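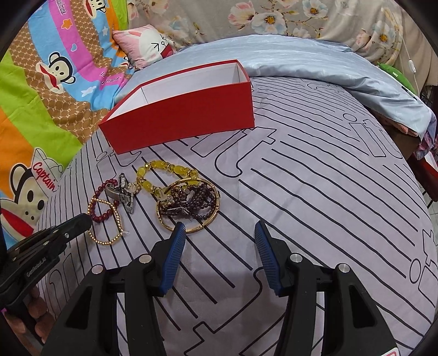 Flarnberg two-finger hand gripper: setup and upkeep

I've had a pair of these on loan to friends, back home again and on loan again for most of a year, so I know them pretty well by now! They're sold as pairs, left and right, and they come to you nearly ready to go (nearly — see the part about pads).

What you get in the carton: both grippers, four ribbed pads, a spare set of pivot pins, two drivers and a folded sheet of instructions that you can safely use for wrapping something. I've written my own notes below and they're the ones I send out with every order.

Before first use

Squeeze each handle all the way and let it go slowly. Both arms should open the same amount and they should get there together. If one arm lags, the pivot pin at its base is a touch tight, so back it off an eighth of a turn and try again. Please don't oil it yet. Everybody wants to oil it, me included, and the oil just collects lint, especially if you work on sheets and blankets the way a lot of us do.

Then check that the pads face each other squarely. Close the arms on a strip of paper and pull. It should drag evenly from top to bottom.

Small, slippery stuff

Bracelets are my favorite test, because they find every fault in a gripper in five minutes. A big stiff bangle is easy, you can grab the rim anywhere. Round glossy beads roll away from a worn pad, and a fine bead bracelet will slide down into the ribs if the pads have been put on crooked. Metal links are fine as long as you take them from the middle of the bunch and lift slowly. If you're putting jewelry in a box, go in from above with the arms only as wide as they need to be — wide open, you'll catch the box wall with the outside of the linkage and shove it across the bed.

Work with things piled on each other, too. A tangle tells you more than a neat row does.

Looking after the pads

Wipe them with a damp cloth after each session and let them dry open. No alcohol, please, it makes the ribs go shiny and then you've got no grip at all. I change mine every 3000 squeezes, which for me is a bit over a month. The pad pulls straight off the tip. The new one goes on ribs inward, and give it a good firm push until you feel it seat (it's stiffer than you expect the first time).

Pins and screws

Once a week, go over the small screws with the driver. Snug, no more. Ha-rang Cha, who does my repairs, gets most of her work from people who tightened until something creaked. If a pin has side play you can feel with a fingertip, swap it, and do the matching pin on the other arm on the same day so they wear together.

Hair and thread wind themselves round the pivots. Tweezers, good light, a cup of tea.

Ordering

Pads are 18 dollars for a set of four, and the pin kit is 18 as well. The Stutelus pads fit too, though they're softer and I find they mark sooner. Everything ships from Kivville, usually within 2 days. I don't pack on Sunday, so anything ordered over the weekend goes out after that. Write to me with the color of your pads when you reorder, as I keep more than one kind on the shelf.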